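3.2 Note-taking and recall in surgical trainees

Second-year trainees at the Borkowska site watched the same recorded operations in two groups. Group A wrote by hand, group B typed. No pausing, no rewinding. Recall was tested the next Monday with free-text answers, scored blind by two of us (Akpan, Cáceres). Disagreements went to Tijani. We logged 3,905 separate note entries, of which 2,218 were typed. Entries shorter than two words were dropped, also doodles, although a few of the doodles were arguably notes and we come back to this in 3.4.

Typed notes were longer and closer to the spoken commentary. Often word for word. Handwritten ones had arrows, abbreviations, small sketches of where things sat. Trainees said the sketches helped when the speaker went quiet, wich happened a lot in the second recording.

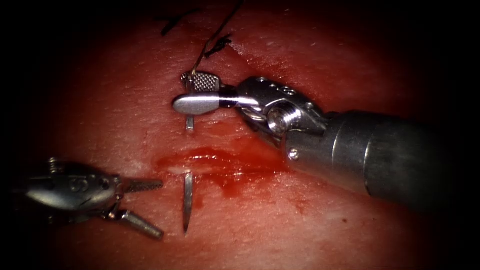 Figure 4. Instruments over pinkish-red tissue, one entering from the right, a smaller one at lower left.

Recall scores (out of 100) favored handwriting on questions of order and position. On names and terms there was no real difference between groups. Balogun (August round, same questions) found a gap on terms as well, but his trainees could keep their notes during the test, so the two sets are hard to compare. We also did not control for typing speed. Should have. Several in group B asked for paper after the first 40 minutes and were told no, and their their later entries get noticeably thinner. Scores for those trainees are kept in the main analysis and taken out in Table 5.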